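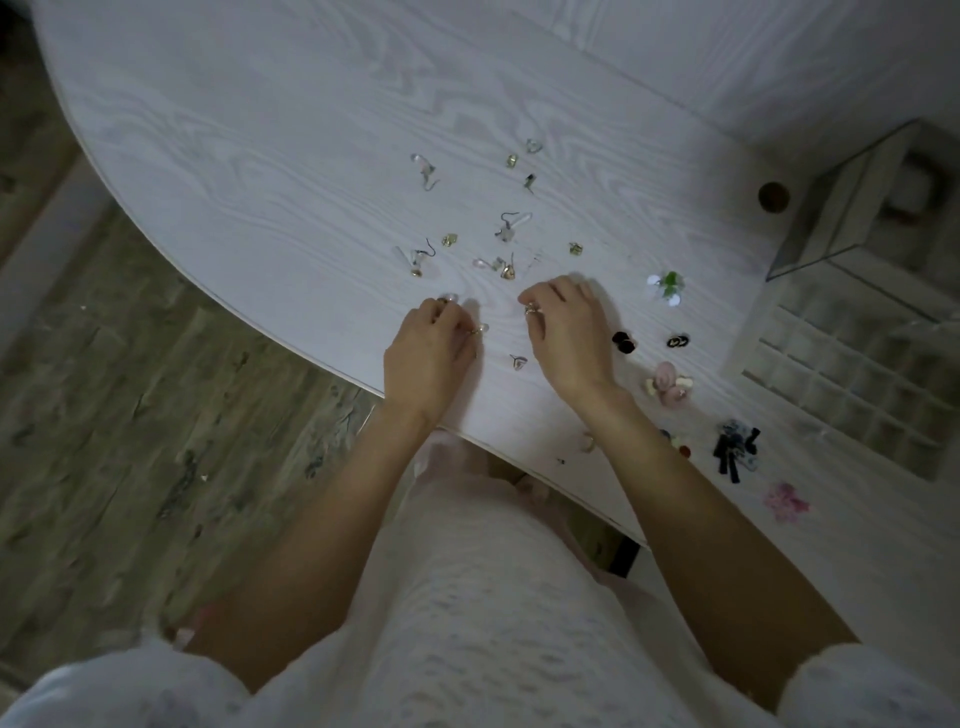 *Earrings and rings, hand sort at the table.*

**Ticket 1771: stock count import drops rows, storefront shows wrong quantities**

Opened: 24 October 2022
Account: Lillemeo (jewelry and hair accessories)
Site: Stultdale stockroom
Products: Laur inventory, Jornovport storefront connector
Priority: High
Status: Closed

## Reported problem

Customer uploads a full stock count to Laur as a CSV file. Laur reports "Import complete" with no errors. After the next Jornovport sync, part of the catalog shows as sold out on the storefront, although the items are in the drawers. A smaller group shows the old quantities from the July count. The customer re-uploaded the same file and got the same result.

Customer also states that "nothing changed" on their side between July and now. See the entry on the spreadsheet below.

## Environment

- Laur, hosted, one stock location (Stultdale)
- Jornovport connector, scheduled sync, two-way mode
- Count file made in a desktop spreadsheet, saved as CSV
- SKUs are text, fixed length, many with leading zeros
- Browser upload from an office laptop

## Log

**Entry: first look**

Asked for the original file exactly as uploaded, not a new export. Received it. Opened in a plain text editor. Encoding is UTF-8 with a byte order mark. Comma separated, header row present, columns are sku, location, qty, note. Line endings are Windows style throughout. Nothing wrong with any of that; Laur has accepted files like it before.

Asked the customer to pause the Jornovport schedule while we work. Two-way mode will keep writing bad quantities out and reading them back, and every pass makes the history harder to follow. Customer confirmed the schedule is off.

**Entry: import history**

The import record in Laur says complete, but the "rows read" value is lower than the number of lines in the file. The customer had not opened the record, only seen the green banner. The banner appears whenever the job ends without a fatal error. Skipped rows do not count as fatal.

Pulled the skip list. Every skipped row has the reason "no matching item." Spot-checked several of them. All are SKUs that begin with zero in the Laur catalog and do not begin with zero in the file.

**Entry: leading zeros**

Customer's spreadsheet had opened the July template and treated the sku column as numbers. The zeros were removed on open and then lost for good on save. In July the count was typed into the template on a tablet, which left the column alone. This time it was done on the laptop. The laptop is what changed.

Sent steps:

1. Do not double-click the template. Open a blank sheet first.
2. Import the template from the data menu.
3. Set the sku column to Text in the import dialog.
4. Check that the first few codes still show their zeros.
5. Save as CSV UTF-8.

Changing the column to Text after opening does not bring the zeros back. The customer had tried this already.

**Entry: retest with corrected file**

Customer rebuilt the file and uploaded it. Skip list is now much shorter but not empty. The storefront sync is still paused, so quantities were compared inside Laur only.

Remaining problem is different. Items late in the file still hold their July quantities. They are not on the skip list at all. As far as the import record is concerned, these rows do not exist.

**Entry: where the rows stop**

Sorted the file by line number and marked each item as updated or not updated. Everything up to data row 2000 is updated. Everything after it is not. The boundary is clean.

First thought was an upload size limit. Ruled out: the file is small, and the copy stored with the import job matches the customer's copy byte for byte. Laur received all of it.

**Entry: chunk handling**

Laur breaks large imports into chunks of 2000 rows. Expected behavior is that chunk 2 runs when chunk 1 ends. The job log shows chunk 1 finished and chunk 2 queued. There is no start line for chunk 2. The parent job was marked complete at the time chunk 1 ended.

Tried the same file on a test account. Both chunks ran and all rows were read. So the file is fine and the fault depends on the account.

Compared settings between the test account and the customer account. Differences:

- Jornovport connected (customer) vs. not connected (test)
- "Trigger sync after import" on (customer) vs. off (test)
- Low stock alerts on (customer) vs. off (test)

Turned on low stock alerts in the test account, re-ran. No change, both chunks ran. Connected a blank Jornovport store with the trigger off, re-ran. Both chunks ran. Turned the trigger on, re-ran. Chunk 2 stayed queued. Reproduced.

**Entry: cause of the missing rows**

With the trigger on, the end of chunk 1 raises a sync request. The request takes the catalog lock for that location. Chunk 2 needs the same lock, fails to get it, and goes back in the queue. The parent job sees no running chunk and closes itself. A closed parent never restarts a queued child.

Pausing the schedule did not help, as the trigger is a separate setting from the schedule. The customer had paused one and left the other on. My instruction only mentioned the schedule. Corrected the saved reply we use for this.

Passed to the Laur import team with the job log and the test account steps.

**Entry: workaround**

Sent to customer:

1. In Laur, go to Settings, then Connections, then Jornovport.
2. Turn off "Trigger sync after import."
3. Leave the schedule paused.
4. Upload the corrected file once.
5. Open the import record and compare "rows read" with the last data row in the sheet.
6. Reply here before turning the sync back on.

Customer ran it. Rows read matches the file. Late rows now carry the new quantities.

**Entry: leftover skip list**

There were 25 rows still skipped with "no matching item." These are not a software fault. They are new codes for single earrings and loose rings that were written on the count sheet but never added to the catalog. The customer asked whether Laur can create items from a count file. It cannot. A count file only updates items that exist. New items need the item template, which has more required fields (name, unit, category).

Sent the item template. Advised adding the items first and then uploading a short count file with only those rows.

Customer asked how to handle earrings, which are counted in pairs but sometimes turn up as singles. The unit field should be set to "pair" on the main item, and singles kept under their own SKU with the storefront flag off. Mixing the two under one SKU gives half quantities, and Jornovport rounds those down without a warning. Customer will keep singles separate.

**Entry: sync back on**

Before turning on the schedule, set Jornovport to one-way (Laur to storefront) for the first pass. In two-way mode the connector compares timestamps, and the storefront values were newer than some of the Laur values due to the earlier bad syncs. A two-way pass at this point could have pulled zeros back into Laur.

First pass ran clean. Spot-checked hair clips, rings and earrings on the storefront against Laur. All matched. Switched back to two-way, let one scheduled pass run, checked again. No drift.

Trigger left off.

**Entry: response from import team**

Fault confirmed. The parent job should wait for queued children, and the sync request should be raised once, at the end of the last chunk. Fix is accepted, no release date given. A second change is requested from our side: the banner should read "Import complete with skipped rows" when the skip list is not empty. Logged as a separate item, linked to this ticket.

## Resolution

| Symptom | Cause | Action |
|---|---|---|
| Items not matched | Leading zeros removed by spreadsheet | File rebuilt with sku column as text |
| Rows after 2000 ignored | Chunk 2 blocked by sync trigger | Trigger off, fix pending |
| New codes skipped | Items not in catalog | Added with item template |
| Storefront sold out in error | Bad values pushed by sync | One-way pass, then two-way |

## Notes for the next agent

If this account reports stale quantities again, check the trigger setting first. It may be switched back on when the Jornovport connection is renewed, as renewal resets the connection options to default.

Customer accepted closure. Reopen under the same number if the fault returns before the fix is released.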